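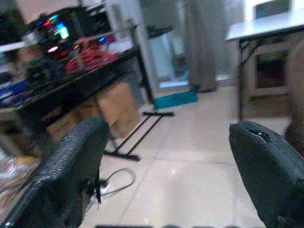

I spent most of this week on one stupid question: what does our segmentation think a cable is?

Some background for those who don't read this blog often. The project is called Mabula, and it is the perception and planning part for a mobile arm that should tidy up a room without a map made by hand. The arm is not my job. I receive the wrist images, and from them I must produce a list of regions with a label and a cost, which the planner then uses to decide where it may move. When the list is wrong, the planner is very polite and does exactly what my wrong list says.

On Monday the planner refused all paths near the floor. I looked in the log and saw that almost everything under knee height was marked "obstacle, soft". The reason was the mask of the gripper itself. From the wrist camera the two fingers always take a big part of the view, and we cut them away with a fixed mask before anything else. But the fixed mask was drawn for the old fingers. The new ones are wider, so a strip of black finger stayed outside the mask, and the network connected this strip with whatever dark thing was next to it. A table leg plus a piece of finger gives a very big obstacle, which moves together with the robot. Of course there is no path around it.

I replaced the fixed mask with one that is rendered from the joint state. Şengül Baysal had already written the renderer for Promov, our simulator, and she let me take it almost without changes. The only thing I had to add was a small border of extra pixels, because the joint state arrives later than the image. I first tried a border of 2 pixels, then 4, and now it is 5 and I don't touch it anymore.

After this repair the floor was free again, and then the real question came up. A black cable lying on light tiles is easy to find, the contrast is very good. But is it an obstacle? For the wheels, yes. For the gripper passing above it, no. For the grasp planner it may even be the target. Before, we had one cost per region, so the cable got a middle value which was bad for everybody. Now a region can carry a separate cost for each part of the robot. The change in the message format is small, but I had to update every tool that reads it, and I found two scripts which nobody remembers writing.

Motion blur is still a problem. When the wrist turns fast, a pile of red cables becomes one red cloud, and the network says "cloth" with high confidence. I don't want to train this away. I prefer to measure the blur from the wrist velocity and lower the confidence before the region goes to the planner. Şengül does not agree, she thinks the planner should simply wait until the arm is slower. We had a long discussion on Thursday and both of us kept our opinion, so for now there is a switch in the config.

Still open:

The glass and the bright door. Depth is missing there and I fill it with the farthest value, which I know is dangerous.

The log viewer draws the costs for the wheels only. I will add a menu for the others.

The rendered mask does not know about thin parts that hang from a finger. I will try to add them to the model by hand.

If someone has a good way to estimate blur without the velocity, please write me in the comments. I read a few papers but they all assume that the camera is moving and the scene fills the whole image, and in my case a good part of the image is moving with the camera.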